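Friday, February 3, 2023

Dye bath notes, wool skeins. Ran the second onion skin batch at the lower heat Þórey suggested. 600 g of skins, simmered and strained twice. Alum from Doltex, same bag as in May. 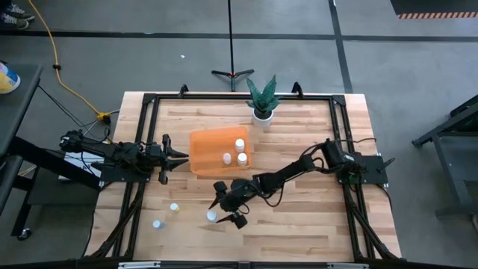
Skeins 8 and 11 came out duller than the rest. Ostap thinks the rinse water is too hard. Will try rainwater next time and keep the soak overnight.

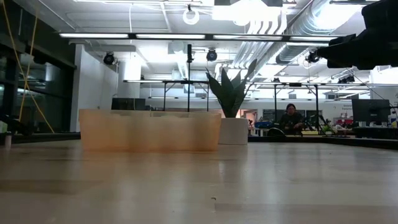 The target shade is still undecided. Bjarke wants a deep rust, I want it lighter. Closest thing I can point to is the orange-amber of the long bin beside the snake plant, at the walls where light comes through. Sample card 421 is too brown for that. Need more alum before Monday.

Last updated: 4:40 pm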